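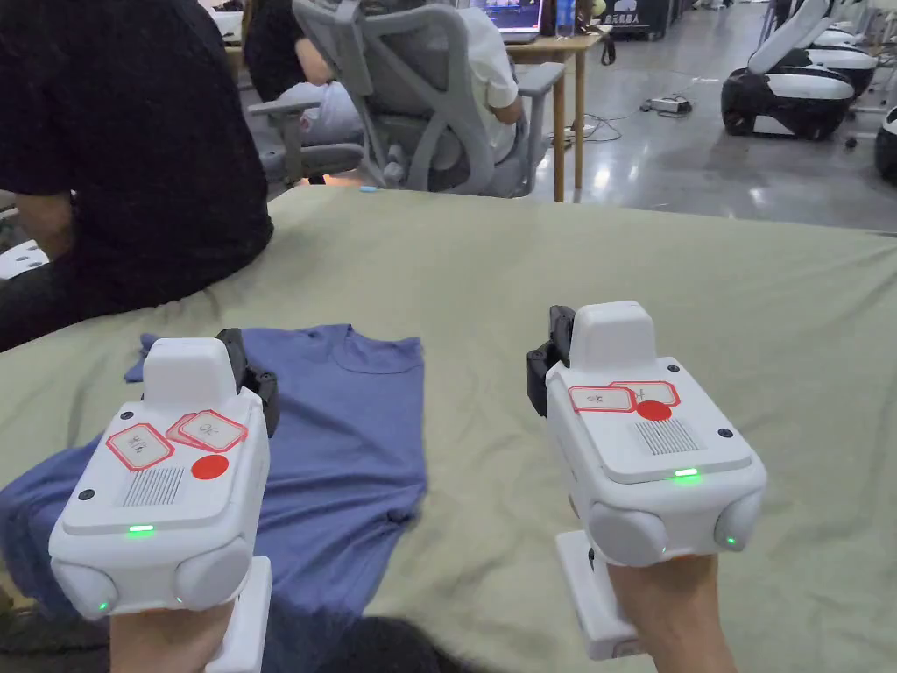
Fig. 4. T-shirt on the left half of the covered table, neckline at the top.

Section 4 - Folding T-shirts on the Peltura Table Cover

Read section 3 first if the cover is not on the table yet. This section is short sleeves only. Long sleeves and hoodies are in section 5, pants in 6.

What you need
Table with the Peltura cover on it, smoothed out, no ridges
One shirt at a time
Finished-stack tray (Amundsen, the shallow one)
Lint roller

4.1 Laying out

1. Clear the cover. Whole table, not just your end.
2. Run the lint roller over the cover. Dark shirts pick up everything.
3. Check the shirt is dry. Feel the seams and the underarms, that's where damp hides.
4. Put the shirt down on the left half of the table, neckline away from you, hem toward you. Loose is fine at this point.
5. Leave the right half bare. You need it for the turn in step 11.
6. Find both shoulder seams. Pull them level with each other.
7. Find both bottom corners. Pull gently outward, then toward you. If the hem bunches up near the table edge, slide the whole shirt away from you and start again from step 6.

Note: Smooth from the neckline down. Going side to side drags the cover with it and you'll be re-doing section 3.

Caution: Do not pull on the neckline itself. Ribbed collars stretch and they dont come back.

4.2 Folding

8. Front side down, back facing up. Sleeves out flat.
9. Fold the left side in to just past the middle of the collar. Sleeve folds back on itself, so it sits inside the fold.
10. Same on the right. Edges should run parallel, more or less.
11. Bring the hem up to the bottom of the collar, then fold in half again. Turn the whole thing over onto the bare half of the table.
12. Press once with a flat hand. Into the tray, fold edge toward you.

Note: Sizes XL and up need thirds at step 11, otherwise they hang over the tray.

4.3 If the shirt balls up

Happens with thin jersey, and with anything straight out of a packed basket. Don't try to fold it as is.

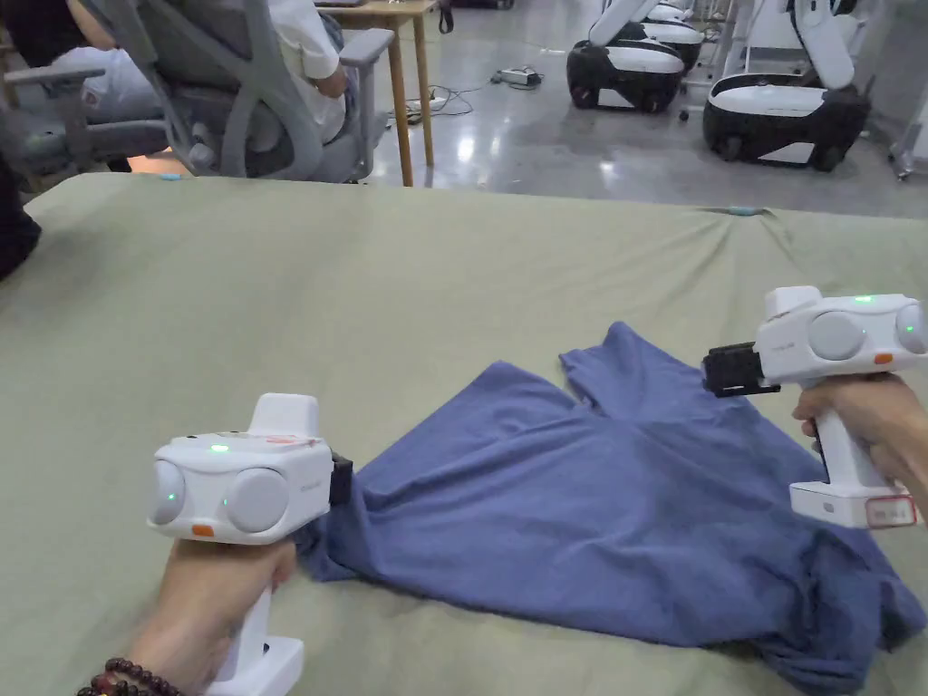
Fig. 5. Crumpled garment across the center and right of the cloth. Start at a corner.

13. Leave it where it is. Don't shake it over the table - lint goes everywhere.
14. Pick a corner or an edge, whichever is nearest. Hold it lightly.
15. With the other side, find the next edge along and draw the two apart slowly until the fabric between them opens up.
16. Lay that edge down. Move along to the next one.
17. Keep going until you can see the neckline. Turn the shirt so the neckline is away from you, slide it to the left half, go back to step 6.

Note: Inside out? Turn it now, before step 6. Labels go inside.

Caution: If the fabric catches, stop and free it. Tugging leaves a pull in the knit. Check the cover too, a snag in the cover will catch every shirt after it.

4.4 Creases

Light creases - smooth by hand, leave in the tray overnight under the Zutholm board.
Heavy creases - steam first. Not on the cover. Use the Fumermont stand or a hanger on the door.

Caution: No iron on the Peltura cover, ever, not even on low. The backing is not heat safe and it will mark teh table underneath.

4.5 Cover care

Wipe weekly. Wash when it looks grubby, cold, no softener (softener makes shirts slide). Line dry flat. Backing is rated for around 700 shirts before it starts to lose grip, less if you drag heavy stuff over it. Replacement cover is part 341, comes with the corner clips.

Corners lifting after a wash: clips on the wrong way round, see 3.6.

Section 4 revised 2023-08-30. Older printouts have steps 9 and 10 swapped, still works.

Next: Section 5 - Long sleeves and hoodies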